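Mar 7, 2019

Ragab, wrist-cam grasping. Retrained overnight on 2,032 frames, 122 of them gloves, so the gloves are now my problem. Jyoti Semwal wants approach angle logged per attempt. Fine.

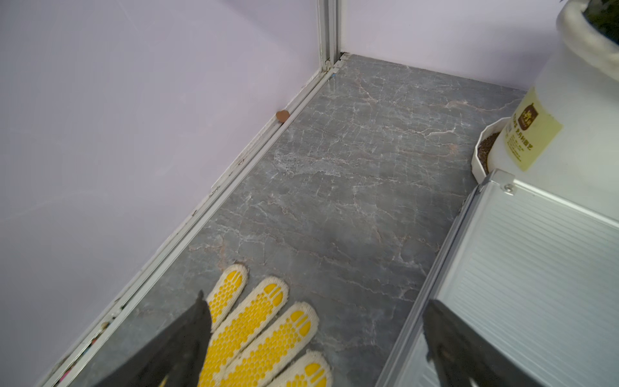 Notebook: Soft Goods

Attempt 191, dotted knit glove on the tile, one finger of the gripper either side of it. The veins in that tile still score as edges, and the segmenter has strong opinions about marble. Ribbed metal on the right is worse. Masking both by hand tonight, then rerun with threshold at 2. Ask Jyoti where the old masks went.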